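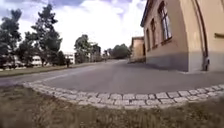 Publicado por Leonie Rothe
Quarta-feira, 15 de dezembro de 2021

Dicas de bancada do clube de robótica (para quem monta robô na mesa da cozinha)

Este semestre a turma está fazendo o Osero, o carrinho que tem de andar sozinho na rua, seguindo o meio-fio, e eu acabei juntando um monte de truques caseiros que salvaram a gente. Vou despejando aqui, sem ordem nenhuma!

Parafusos: forma de gelo. Cada furinho recebe os parafusos de uma etapa, na ordem em que saíram, e na hora de remontar é só voltar de trás para a frente. Eu usava potinho de iogurte e vivia derrubando tudo no chão (e o aspirador lá de casa agradeceu a mudança).

Lente da câmera: pano de microfibra, daqueles de óculos, e só. Nada de papel-toalha, por favor – risca mesmo. E se o carrinho anda rente à grama, passe o pano antes de cada volta.

Fita-crepe no chassi, com a polaridade da bateria escrita a caneta. Parece bobagem até o dia em que alguém inverte os fios... perdemos duas placas assim em fevereiro.

Paralelepípedo é cruel com roda pequena. Colamos uma tira de borracha de vedação de geladeira em volta das nossas e o Osero parou de patinar na borda. Cola de contato, 40 minutos de espera, e não adianta ter pressa (eu tive, e arranquei tudo).

Eixo rangendo? Grafite de lápis raspado com estilete. Óleo de cozinha, nunca mais: junta areia e vira uma meleca.

Para os cabos, fecho de saco de pão. Dá para escrever o nome do motor em cima e prender um em cada fio – adoro isso!

Ah, e leve sempre um borrifador e uma escova de dentes velha para o treino ao ar livre. A terra que entra nas engrenagens sai bem melhor com a escova seca; o borrifador é só para a carcaça, com a bateria fora.

Usamos cookies para melhorar sua navegação. Ao continuar, você concorda com a nossa política. Aceitar

Leia também
Caixa de ferramentas com lata de biscoito
Cindo: o braço de papelão da turma iniciante
Como tirar cola quente da toalha de mesa
Punent, nosso barquinho a pilha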